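Facilities Practice, Unit 7: Power Strips and Cable Handling
Watside Continuing Education, evening group
Instructor: Damián Nava

Read this before Friday. Bring the Irnon workbook, since the load tables are in the back of it and are not repeated here.

1. Parts of a strip

A power strip has a body, a set of outlets, one or more switches, a cord and a plug. Some strips have one switch for everything. Others have a switch for each outlet or group of outlets. Do not guess which switch belongs to which outlet. Read the markings, and if they are worn or missing, test with a small lamp and label the strip yourself.

Learn the terms "master switch" and "individual switch." They will be on the quiz.

2. Reading the rating

Find the rating label, usually on the underside. Write down volts and amps. Multiply them to get the maximum load in watts. Then add up the wattage of everything you plan to plug in. A 500-watt heater and a desk lamp look harmless on paper, but add the kettle someone brings from home and the total changes quickly. For this course, anything that heats goes straight into a wall outlet.

3. Bench check

Work with the strip unplugged and lying flat on a clear, light-colored surface. Lay the cord out where you can see all of it. Check in this order:

Plug: bent pins, scorch marks, cracks.
Cord: cuts, flat spots, stiff sections. Run it through your fingers from the plug to the body.
Cord entry: the outer jacket should go into the body with no inner wires showing.
Outlets: debris, discoloration, loose fit.
Switches: each one should click and stay where you put it.
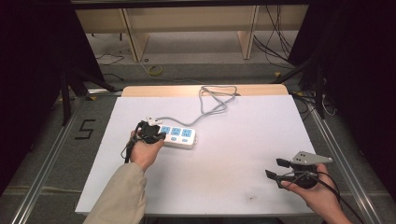

Abundio Xolalpa asked whether a strip that fails only on one switch can stay in use with that switch taped off. The answer is no. Tape comes loose, and the next person has no idea what it was for. Tag the strip, write the fault on the tag and put it in the reject bin.

4. Coiling and storing

Coil the cord in loose loops, following the bend it already has. Do not wrap it tightly around the body. Tight wrapping strains the cord where it enters the strip, and most of the rejects from the Curklow building have damage there. Close the coil with a hook-and-loop tie. No rubber bands, no wire ties.

5. Placement

Keep strips off walkways and out from under rugs. Never plug one strip into another. If the cord does not reach, get a longer one or move the desk.

Log sheet

Fill in form 3553 for each strip you check, 2 strips per student. Başaran Hall strips go on the same form, with the room number in the top box.

Reading for next time: workbook section on extension cords, through the wire gauge table.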